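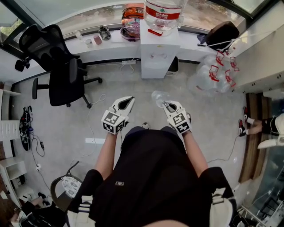 Clear plastic water bottle, tilted, by the office windows.

How to stop a small office cooking in August

Posted by Olesia Bilyk, 16 Jun 2022

Quick one before the heat gets going. Corner room, windows on two sides, four desks. Last summer was miserable. Did all this over two evenings and it helped a lot.

What you need
Reflective window film, one roll
Spray bottle, water, drop of dish soap
Squeegee
Sharp knife, spare blades
Two fans
Cheap thermometer

Step 1. Find out where the heat comes in. Thermometer on the sill, out of direct sun. Check it morning, noon and late afternoon. Ours was worst after lunch, west side. Start there, skip the north windows completely.

Step 2. Clean the glass. Properly. Any grit shows up as a bump under the film and you will stare at it for years. Scrape the corners too.

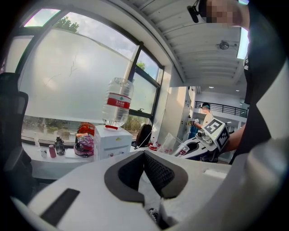

Step 3. Cut the film an inch oversize all round. Peel the backing with two people if you can, it sticks to itself and thats the end of that piece. Spray the glass, spray the sticky side, lay it on from the top. Slide into place.

Step 4. Squeegee from the middle out. Firm strokes. Trim the edges, leave a tiny gap at the frame. Small cloudy patches are just water, leave them 18 days before you panic.

Check with the landlord or glass supplier first if you have sealed double glazing. Some film can crack it. I used the Adomaitis roll, 60 inches wide, enough for our three west panes with a bit left over.

Step 5. Fans. One low on the shady side blowing in, one high on the hot side blowing out. Two fans pointed at faces just moves warm air about. Run them early, windows open, then shut everthing by ten.

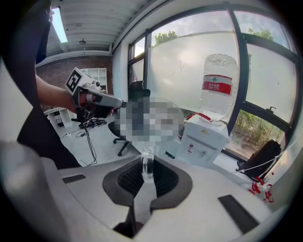
Step 6. Turn stuff off. Old printer, spare monitors, the lamp with the hot bulb. A 300 watt machine left on all day is a little heater. Move the router off the sill as well.

Step 7. Water on every desk. Refill at lunch.

Blinds come down before the sun hits, not after. If it's still unbearable by August, get a portable unit with a proper exhaust hose and seal the window gap with foam strip.

Next post: doing the same for the Druvolard stairwell, skylight and all.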